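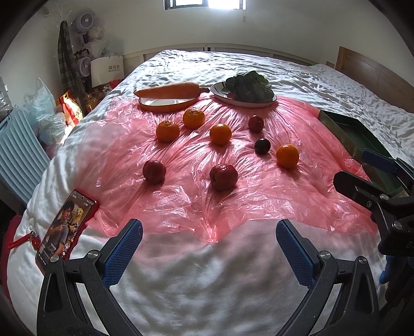 3/28/18

Vondwood are getting back together, and I get to be the one who tells you!

I'm Matěj Dvořáček and I've looked after the girls' bookings and press since the very first single, back when that meant me, a phone and a rented van. I've written plenty of these releases and most of them were easy. The one last spring, when we said the group was going on a break with no end date, was the worst thing I've ever had to type. So forgive me if I'm a little giddy.

All six members are in. I know there's been talk online that Xie wouldn't come back because of her solo record, and I understand why people worried (she did cut her hair and delete every group photo, which didn't help). She was the first one to say yes. She called me in February from a train and I could only hear every other word, but I heard that one.

The new mini album is called Breline. It has six tracks, one for each member to lead, plus a lot of shouting in the background from the other five. The first single is "Plovley," and if you were at the last show before the break you've already heard a bit of it, because they sang the chorus with no backing track while the crew sorted out a dead monitor. People have been asking me for that song ever since. It's faster now and the bridge is completely different. I liked the old bridge and I lost that argument.

About the label. A lot of you felt the group never got a fair push the first time around, and I'm not going to pretend I didn't read those messages. Some of them were addressed to me! The girls are out of that contract and Breline is coming out on their own imprint, which is also called Vondwood, so please don't email asking me who they've signed with. They picked the songs, the choreographer and the running order. They also picked the cover, after looking at 49 versions of it — I have them all on my laptop and I'd like the space back.

Now the shows. We're doing three nights to start, all in small rooms. Each one holds 430 people, standing, with no VIP section and no paid meet and greet. I know that's tiny compared to what they used to play. The girls asked for rooms where they could see the back wall, and after a year away I think that's fair. If the three nights go well we'll talk about more, and that's as far as I can go today without getting a very stern text from Xie.

Fan club members get first pick of tickets and will have a code by email. If you let your membership lapse during the break, it's been switched back on for free, so check the address you signed up with before you write to us. Everything left over goes on general sale the next morning. Please don't buy from resellers, we'll be checking names at the door.

For press: advance streams of "Plovley" are ready now, and the full mini album will follow once mastering is signed off. Interviews are by phone or in person, two members at a time, and they'd love to talk about the music first and the break second. Radio edits on request. Photo requests and guest list questions come to me too, and I do answer everything, just not always the same day.

Matěj Dvořáček
Press and bookings, Vondwood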